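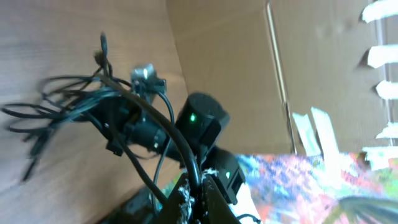
Cables and a motor module with a green indicator light.

Call for Participants: Zirer Adult Literacy Tutors

The Trinach Education Fund is looking for 20 people to serve as reading tutors at the Zirer Learning Center, beginning in September. Tutors work one on one with adults who are learning to read or who want to improve their reading and writing for work, school or citizenship.

Last year the center provided 1664 hours of tutoring to 83 adults. There is a waiting list for evening sessions, and we would especially like to hear from people who are free after 5:30 p.m.

What tutors do

Each tutor is matched with one learner and meets with that person twice a week for 90 minutes. Lessons follow the Barua reading course, and all books and worksheets are supplied. Tutors keep a short record of each session and turn it in at the end of the month.

You do not need a teaching certificate. You must be 18 or older, have a high school diploma or GED, and be able to commit to one full school year. Spanish is helpful but not required. A background check is done before you are matched, and the Fund pays for it.

Training

New tutors complete four evening workshops at the center, 6 p.m. to 8:30 p.m. Attendance at all four is required. If you miss one, you can make it up with the next group in January.
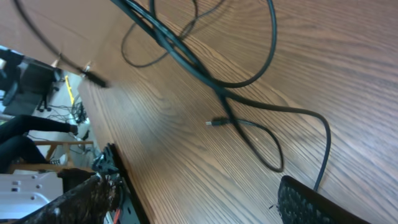 The third workshop covers Suvumex, the online system we use for scheduling and session records. Bring a laptop if you have one. The center can lend you one for the evening if you ask ahead of time.

Tutors receive a stipend of $200 per semester, paid in December and May. Parking behind the building is free after 5 p.m., and the bus stops at the corner.

How to apply

Pick up an application at the front desk or ask for one by phone. Include the names of two references who are not relatives, and mark the times you are available. Applications are due by the end of July. Interviews take 20 minutes and are held at the center in August.

People who applied last year and were not placed do not need to send new references.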